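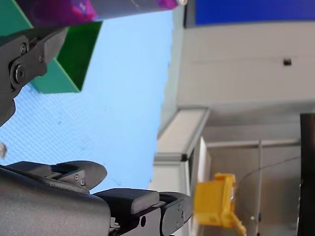
**Can a machine do your chores yet? A mid-year check**

*2020-06-28*

Every September I get the same question from readers: should I hold off on buying a new dish rack, because surely something with arms will be along shortly? Buy the dish rack.

I write the kitchen tips for Stornside, so my standards are low and practical. I want the cans put away and the counter clear. By those standards, progress is real and slow, and you can borrow some of its habits for free.

**Start with one tray**

Machines do better when a thing has a place to go, and so do teenagers. Put a shallow tray wherever cans and jars pile up. Sort into the tray first, then carry the tray. I used to carry cans to the pantry in my elbows – 3 at a time, two of which arrived. 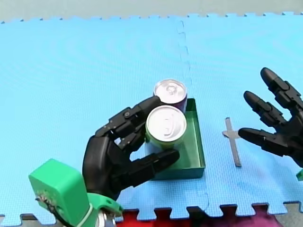
*Can duty: one hand on the job, the other standing by.*

**Mark the spot**

A strip of tape on the shelf beats any amount of nagging. Mark where the flour goes, where the Sultana tin goes, where the scissors go back. Gray tape is fine and peels off cleaner than the bright kind, at least on my shelves. If the spot is empty at bedtime, you know what to look for.

**Grip low, lift slow**

Tall, slim cans tip over if you grab them by the rim. Take them around the middle, with the thumb opposite the fingers, and set them down flat before letting go.
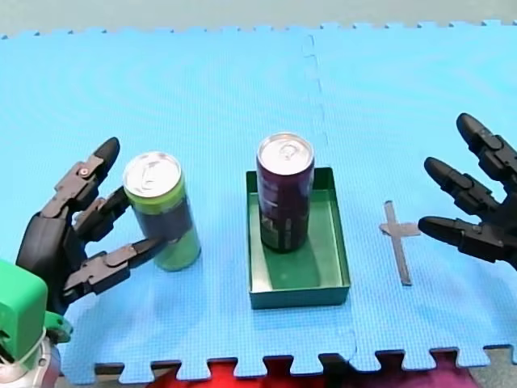 The same goes for olive oil, which costs more to mop up.

**So, what would I hand over today?**

- Vacuuming an open floor: yes, once you've picked up the socks.
- Moving cans between known spots: getting there.
- Folding a fitted sheet: I can't do it either.
- Finding the lid that fits: no, and I don't expect it in my lifetime.

The Jidero catalog has a countertop helper at $1525, and Tastevlow lists a simpler one for $360. My tray was 93 cents at a yard sale. I'll look at the prices again when one of them can scrub a roasting pan – until then, soak it overnight with a spoonful of baking soda.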